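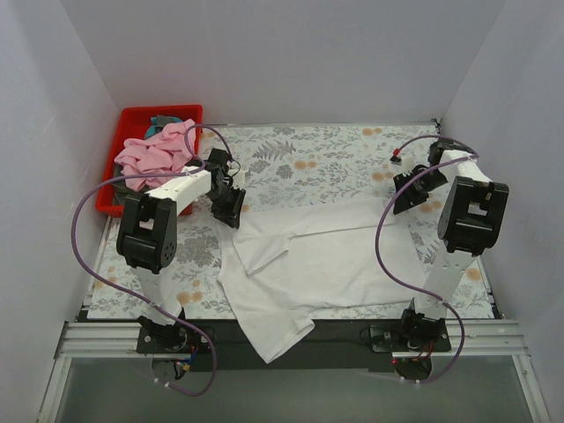 Folding was never the part of the job that Domnica Vlad minded. Her complaint was the sorting before it, bending over the bins until her back gave out by lunch, and she told managers at the Zanden laundry in Tremcombe that any machine they bought should start there.

Zanden has gone partway toward that. The company said on 27/02/2023 that it will put two-armed stations on its T-shirt and small-items line, beginning with 2 stations on the early shift. Each has a pair of arms on a front rail, with a gripper on each arm, and handles one garment at a time.

The laundry employs 143 people. Zanden says no jobs will be cut this year, but six folding positions will be moved to inspection and machine tending. Staff who move keep their hourly rate. They lose the piece bonus, and that has been the main point of argument on the floor.

"The bonus paid my heating," said Dede Frimpong, one of the six. "I'd like to see what replaces it."

Plant manager Cornel Bucur said a tending allowance is being worked out and should be settled before the line changes over. He said the stations are slower than an experienced folder and will be kept on plain shirts for now. Fitted sheets and uniforms stay with the hand crew.

Training takes four shifts and is paid. Sign-up sheets are outside the break room. A review with staff is set for November.

Recent items
Egan Road depot to reopen after roof repairs
Grekley bus timetable changes
Margaux Gaillard named Zanden safety lead
Tremcombe night shift parking: new permits

Contact the newsroom | Copyright 2023 | Back to top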